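Cemisard two-hand kit: gallery
Posted 04/08/2025

The Cemisard is a pair of hand-held grippers from Briem, sold to people who want to teach a robot housework and have accepted that somebody must do the housework first. You squeeze, the fingers close, the camera records, and in theory a machine in Flirnbridge learns to put your pants away. In practice your pants get put away by you, slowly, with tongs.

We've had the kit at Pultthorpe since January. The price is 1753 for the pair, charger included, case extra, which feels a bit rich for a box with foam in it. Setup took 123 minutes, most of them spent getting the left unit to admit that it was the left unit.

The blue pads are the best thing on it. They hold thin cotton without chewing it, and a spare set goes on with one small screwdriver. The linkage has stayed tight through 1000 grasps by the unit's own counter, and I see no reason for it to lie. The handles are less of a success. Anyone with large hands will be shaking out their fingers after half an hour, and the trigger spring could open a jar.

Clothes are where the kit earns its money, or fails to. Towels are easy. Sweatpants are a test of character: thick elastic at one end, two legs with their own opinions at the other, and a fold that has to be started from somewhere.

Laundry on the bed, Cemisard pair, fingers open.
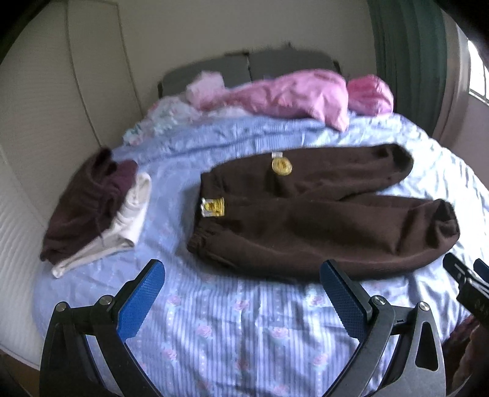 Battery life is 6 hours on the spec sheet and we've had no complaints there, though it does mean the grippers outlast the person holding them. Briem sells a wrist strap. We've ordered two.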